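# Handgeführte Greifer im Vergleich: Notizen zur vierten Übung

Liebe Teilnehmerinnen und Teilnehmer, bevor wir weitermachen, möchte ich noch einmal in Ruhe aufschreiben, was in der letzten Übung ein bisschen untergegangen ist. Es ging ja turbulent zu (was mich freut!), und einige von euch haben mich hinterher gefragt, warum wir so lange bei den Fingern geblieben sind und erst so spät zum Regler kamen.

## Zwei Bauarten, eine Aufgabe

Verglichen haben wir den Stelerano mit seinen Parallelbacken und den Bollov, bei dem die Finger über Gelenkarme geführt werden. Beim **Parallelgreifer** bleibt die Greiffläche über den ganzen Hub gleich ausgerichtet, und man rechnet angenehm einfach. Beim **Gelenkgreifer** hängt die Kraft an der Fingerspitze vom Öffnungswinkel ab. Wer sich die Herleitung noch einmal ansehen mag, findet sie im Skript auf Seite 64, und die Aufgabe dazu steht gleich auf Seite 65.

Mein Rat: Fangt immer mit geschlossenen Fingern an. In dieser Stellung lässt sich der Nullpunkt am saubersten setzen, und ihr seht sofort, ob die Backen auf ganzer Länge anliegen oder oben einen Spalt lassen. Volkan Canpolat hat das in seiner Gruppe sehr schön vorgeführt, vielen Dank noch einmal dafür!

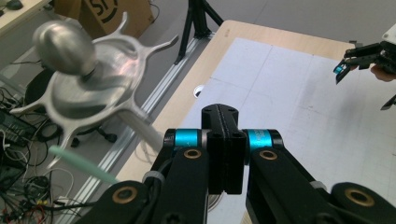

*Abb. 1: Zweifingergreifer mit geschlossenen Backen, türkisfarbene Gelenke an den beiden Armen; dahinter der Tisch mit der Rasterunterlage.*

Achtet beim Aufbau bitte auch auf das Kabel. Es soll am Arm entlanglaufen und festgebunden sein, aber genug Spiel haben, damit es beim Öffnen nicht zieht. Ein zu straffes Kabel wirkt wie eine kleine Feder, und dann sucht man den Fehler stundenlang im Regler (ich spreche aus Erfahrung, leider).

## Was ins Protokoll gehört

- Bauart, Nullpunkt und eingestellte Schließkraft
- 12 Griffe je Objekt, immer vom selben Startpunkt aus
- jeder Fehlgriff mit einem Stichwort: gerutscht, verkantet, verfehlt
- Kamerastellung, falls ihr sie zwischendurch ändert

Raíssa Cordeiro hatte gefragt, ob man misslungene Versuche streichen darf. Bitte nicht! Gerade an den verkanteten Griffen sieht man, wo sich die beiden Bauarten unterscheiden, und ich lese solche Zeilen ehrlich gesagt am liebsten.

Für die nächste Übung nehmen wir den Regler von Le Goff dazu und vergleichen Positions- und Kraftvorgabe am selben Greifer. Régis Roussel bringt die Steckadapter mit. Protokolle bitte bis zum 30. Dezember 2021 an Faustine Riviere, gern auch handschriftlich und eingescannt.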